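로봇 팔 시연 기록 요령: 정리 작업을 원격 조작으로 가르칠 때

보르코라리 작업실 메모 / 2020년 4월 6일

양팔 로봇에 바구니 정리나 물건 줍기를 가르칠 때 결과를 좌우하는 것은 시연의 일관성이다. 아래 요령은 Voltska 원격 조작기를 기준으로 적었으나, 팔을 손으로 직접 잡고 움직이는 방식에도 대부분 적용된다.

시작 전 점검
- 양팔을 대기 자세로 보낸 뒤 그리퍼를 한 번씩 끝까지 열고 닫는다.
- 손목 카메라 렌즈를 마른 천으로 닦는다. 초점은 건드리지 않는다.
- 케이블이 관절에 감기지 않는지 손목을 양방향으로 돌려 확인한다.
- 조작기 배율은 38%로 둔다. 익숙해진 뒤에는 65%까지 올려도 된다.
- 기록 프로그램(Aven)에 작업 이름을 먼저 입력한다. 나중에 붙이면 파일이 섞인다.

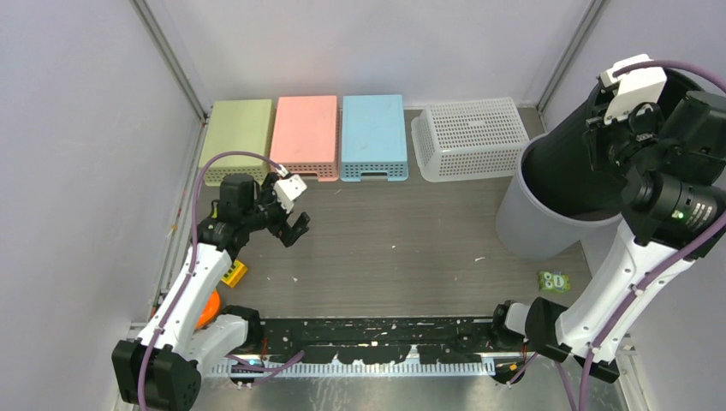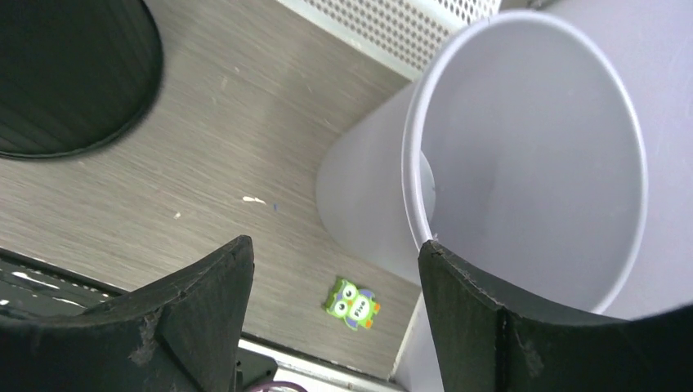
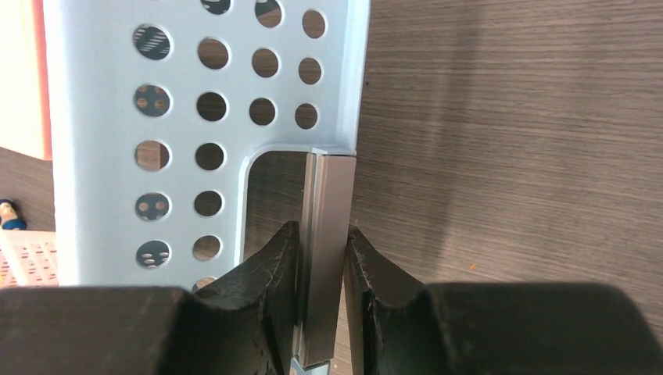 시연 한 회의 길이는 23초 안팎을 넘기지 않도록 끊는 것이 좋다는 말이 많지만, 길이보다 멈춤 구간이 문제다. 조작자가 망설이며 서 있는 시간까지 학습 데이터에 들어가면 로봇도 같은 지점에서 멈춘다. 다음 동작을 정하고 나서 기록을 시작한다. 접근 방향도 미리 정한다. 옆으로 누운 흰 컵은 입구 쪽에서 잡을지 좁은 바닥 쪽에서 잡을지에 따라 손목 각도가 크게 달라지므로, 한 묶음 안에서는 한쪽으로 통일한다. 두 방식을 모두 가르치려면 묶음을 나누어 기록한다.

잡기
- 손가락 끝만으로 집지 말고 안쪽 면이 물체에 넓게 닿는 깊이까지 내린다.
- 가늘고 긴 금속 막대는 양쪽 손가락이 막대와 나란해진 다음 닫는다. 비스듬히 닫으면 막대가 돌아간다.
- 닫은 뒤 잠시 정지하고 들어 올린다. 닫기와 들기를 동시에 하면 경계가 기록에 남지 않는다.
- 구멍 뚫린 바구니 옆에서는 손가락 끝이 구멍에 걸릴 수 있다. 벽면을 스치는 경로는 피한다.

놓기
- 바구니 안에 놓을 때는 테두리 위에서 한 번 멈추고 수직으로 내린다.
- 던지듯 놓은 회차는 성공했더라도 지운다.
- 그리퍼를 연 다음 곧장 위로 빠진다. 옆으로 빼면 가벼운 물건이 딸려 온다.

배치 바꾸기
매 회 물건 위치를 조금씩 옮긴다. 바구니는 열 회마다 순서를 바꾸고, 뒤집은 상태와 바로 세운 상태를 따로 기록한다. 작업대에 부스러기가 쌓이면 묶음 사이에 쓸어낸다.

실패한 회차
물건을 떨어뜨린 뒤 다시 집은 회차는 삭제하지 않고 '복구' 표시를 붙여 따로 보관한다. 조작 실수로 팔이 작업대에 닿은 회차는 삭제한다. 10월까지 모은 1154회 가운데 재생 검사를 거치지 않은 것은 학습에 넣지 않았다.

손가락 패드 관리
표면에 먼지가 붙으면 마찰이 줄어든다. 물을 살짝 적신 천으로 닦고 완전히 말린다. 알코올은 고무를 굳게 하므로 쓰지 않는다. Hajdu 교체용 패드는 좌우를 함께 바꾸고, 교체 후에는 닫힘 위치를 다시 맞춘다.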